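Care of oiled and lacquered floors: notes for the winter quarter
Rokham Residents' Newsletter, January 7, 2023
Fongchan Saengthong

The resurfacing work in the Joseph and Clarkia blocks finished in July, and the first heating season is now well under way. Several flats have reported gaps between boards, dull patches near doorways and a white bloom under plant pots. Most of this is normal movement or surface residue and does not need a contractor. The notes below replace the single sheet that was handed out with the keys.

Which finish you have

Joseph has a hardwax oil. Clarkia has a water-based lacquer. The two look much alike when new and need different treatment, so check before buying anything. Put a drop of water on a board in a corner and leave it for 7 minutes. On lacquer it sits as a bead and wipes off without trace. On worn oil it spreads slightly and leaves a darker spot, which fades as the wood dries. Oil that has been recently topped up may behave like lacquer, in which case go by the block you live in.

Gaps and movement

Wood gives up moisture to dry air and takes it back when the air is damp. With the radiators on, the boards shrink across their width and the joints open. Gaps of up to 2 mm are within what the installer allows for and should close again by summer. Do not fill them now. Filler put in during winter is squeezed out when the boards swell, and it usually takes the edge of the finish with it.

If a gap is wider than 3 mm, or if one board has risen above its neighbour, report it to the building office with the flat number and the distance from the nearest outside wall. Cupping along an outside wall can point to a leak and is dealt with first.

Routine cleaning

Dry dust is the main cause of wear. Grit carried in from the car park acts as an abrasive under shoes and chair legs, and wet mopping only moves it about. Vacuum with the brush head down and the beater bar switched off, then go over the floor with a dry cloth. A long-pile microfibre cloth holds more fine dust than a flat one and reaches into the bevels. Shake it out of doors. Wash it without fabric softener, which coats the fibres and leaves smears on the next use.
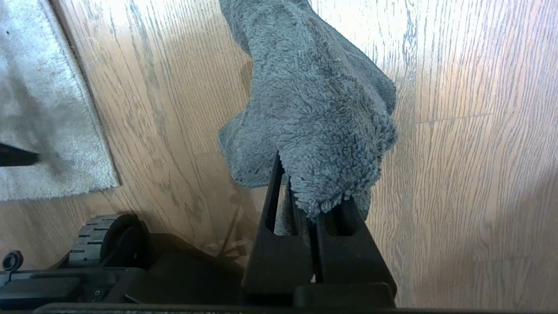 Damp cleaning

Once a fortnight is enough for a hallway or kitchen, and once a month elsewhere. Wring the cloth until it no longer drips. The film of water left on the floor should dry within 2 minutes; if it takes longer, the cloth is too wet. Use the cleaner made for your finish at the rate given on the bottle. A stronger mix does not clean better and builds up as a grey haze, most visible in low sun.

Vinegar, washing soda and general kitchen sprays should be kept off both finishes. Steam mops are not to be used in either block. The heat softens lacquer and drives water into the joints, and damage of this kind is excluded from the Pastham flooring warranty.

Marks and stains

White rings on an oiled floor are trapped moisture. Leave them for 3 days in a heated room before doing anything else. If the ring is still there, rub in a very small amount of maintenance oil along the grain and buff it off straight away. Put used oil cloths in water or lay them flat outside to dry. They can catch fire if left in a heap.

Scuffs on lacquer generally come off with a damp cloth and light pressure. Scratches that catch a fingernail have gone through the coating and should be touched up before the next damp clean.

Furniture and mats

Felt pads collect grit and should be changed twice a year. Rubber-backed mats can discolour both finishes permanently and are best replaced with woven ones. Plant pots need a stand with an air gap beneath it, as a saucer alone will still sweat on to the boards.

Supplies

The building office has maintenance oil in 700 ml tins for residents of Joseph, one per flat. Clarkia residents can collect the lacquer cleaner from the same counter. Bring your key fob so that the flat number can be entered in the book.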